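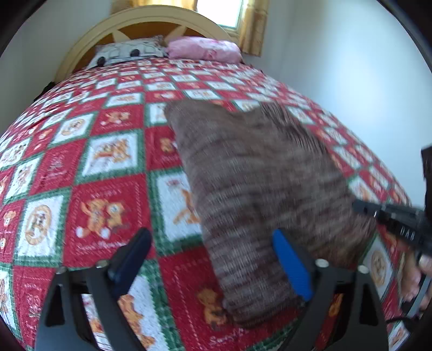
Trekaddale Quilt Show Doubles Its Quilts

8/3/18

What a turnout! The Trekaddale Quilt Show closed its doors last night after drawing 1,146 visitors over 2 days, the biggest crowd the old Delaunay mill has ever held for a craft event. They came for 235 quilts, hung from the rafters and draped over beds, benches and even the mill's loading ramp.

Patchwork ruled the main floor, with plenty of red and white, and the teddy bear prints had kids tugging their parents back for a second look. Upstairs it was all hand stitching — tiny, even and done by people who make it look easy.

Best in Show went to Jayanthi Warrier for a blue and gold star quilt she began in May of last year and finished with one evening to spare. "I was still sewing on the binding at supper," she said, laughing. "My family ate around me."

Danai Mavromatis ran the beginners' table, where 20 first-timers pieced their own nine-patch squares and took them home. She hopes to start a monthly class at the Brorkinau library this fall, and the sign-up sheet filled both sides before lunch.

Money from the door goes toward new lights for the mill. Unclaimed quilts can be picked up at the front office until noon Saturday week.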